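Shoebox
2 min read

A shoebox is a small lidded carton in which a pair of shoes is packed, shipped and sold. Most are made of folded paperboard and carry a printed label on one end giving the style, size and barcode. Tissue paper is often packed inside.

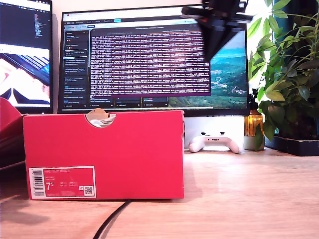

Skaten Editorial Desk

Before cartons became common, many shops kept shoes loose on shelves or tied in pairs. Boxes made stock easier to stack and to find. The factory at Stosville, opened by the Relness company, began with 97 workers and turned out up to 4,000 boxes a day – nearly all of them plain white. Colored boxes came later, as shoe makers began to use the carton as advertising.

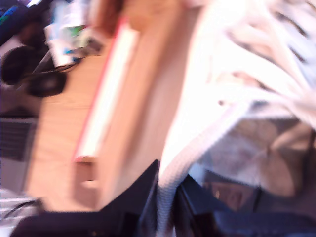
Vol. 12, p. 1,088

Two main types are in use. The first has a separate lift-off lid, while the second has a lid hinged along the back. Odera, a packing firm, sells both types flat in bundles of 2,000, and stores fold them by hand.

Empty boxes are widely kept at home for letters, photographs and receipts. Schools use them for dioramas – small model rooms or landscapes seen through an open side.
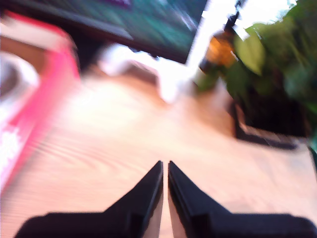 Can a shoebox be recycled?
Plain paperboard boxes are accepted in most paper collections once the tissue and any plastic have been taken out.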